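Wrist camera view keeps getting ignored during card insertion — collect differently or train differently?

Posted in Imitation Learning / Data Collection
Tags: demonstrations, contact-rich, insertion, multi-camera

Ostap Didenko
4 posts

We are collecting teleoperated demonstrations for PC assembly on a single arm with a parallel gripper. The step giving us trouble is seating the graphics card in the blue PCIe slot. Two cameras go into the policy: one at the wrist, one fixed near the table. I have 247 demonstrations of this step, all from the same two operators, and I train on 200 of them and hold out the rest.

The policy reaches the case reliably and gets the card over the board. After that it lowers too early. The lower edge of the card lands beside the slot, or the metal bracket rides up on the rear of the chassis. Ablating the wrist stream at test time changes almost nothing, so I assume the network has learned to do the whole thing from the fixed view and proprioception. The wrist view during the approach is this:
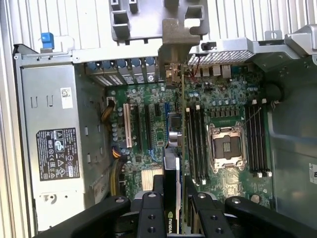 Serena De Luca: does the chassis move between episodes? If it is always in the same place, the arm pose alone predicts the slot position and neither camera has to be used.

It moves a little, by accident. The operators push it back against a mark on the table when it drifts. I had considered that good practice. Things I have already tried: higher wrist resolution, dropping the fixed stream at random during training, and a longer action chunk. The longer chunk made it worse. I can collect more data, but the operators are booked through December and I would like to know what to ask for before I use the time. Logging is done with Torvik, if that matters.

Ngân Châu

Serena's comment is most of it. With the case pushed back to a mark, the slot has close to zero variance in the base frame, and joint positions are a clean signal with no noise on them. The network will use the cheapest input that explains the actions. Your camera dropout hides one image stream but leaves proprioception intact, so it doesn't address the problem.

What I would change in collection, in this order:

Remove the mark. Shift and rotate the chassis between episodes by more than the width of the slot spacing. The board has several parallel slots close together, and the offsets should be large enough that a memorized pose lands in the wrong one.

Vary how the card sits in the fingers. If the operators always grasp it at the same point and at the same angle, the offset between card and gripper is also constant. A small tilt along the length of the card is enough to matter at the bracket.

Record corrections. Have the operator start with the card deliberately one slot over, or with the bracket too far back, and recover. Trim the deliberate error out so the policy only imitates the recovery. We used 53 of these on a similar task (memory modules, on our Plornine cell), and they did more for us than any of the ordinary episodes we added afterward.

Drop absolute joint positions from the observation, at least as a test, and express actions relative to the current end-effector pose. You can run this today on the data you have. If held-out error barely moves but behavior on the robot changes, that tells you where the information was coming from.

I would also look at your held-out split. Random episodes from the same sessions share the same case position, so the number it gives you says very little. Hold out whole sessions.

On the camera side, check what the fixed view can resolve near the end of the motion. With the fingers down inside the case, the card edge-on and the board behind it, mine gives direction but not the last bit of alignment. A comparable moment from your setup would be useful.

Edit: Ostap added one from the fixed camera.
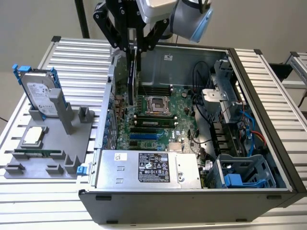
Lucrezia Carbone asked under this answer whether the corrections should be weighted more heavily in the loss or just mixed in. We mixed them in with uniform sampling per episode. Weighting them up made the policy hesitate over the slot and back off when it was already aligned.

Shahzad Mughal

Just use force. Vision is never going to seat a card. Put a wrist force-torque sensor on it, spiral search, done. We do connectors this way on the Praltedell line and there is no learning involved at all.

Comments on this answer

Ngân Châu: a spiral search with a long card edge is not the same as with a round connector. The search has to include rotation, and the bracket touches the chassis first, so the contact signal is ambiguous. Force as an extra input is reasonable. It would still need demonstrations with contact in them.

Shahzad Mughal: fair on the bracket. I still would not rely on cameras for the last part.

Ostap Didenko: no sensor on this arm, only motor currents. I removed joint positions on Sunday and retrained on the same 200. It now misses in different directions instead of always the same one, and ablating the wrist stream finally breaks it. I read that as progress. The next sessions will be without the mark on the table, with the corrections recorded under a separate task label so I can change the mix later.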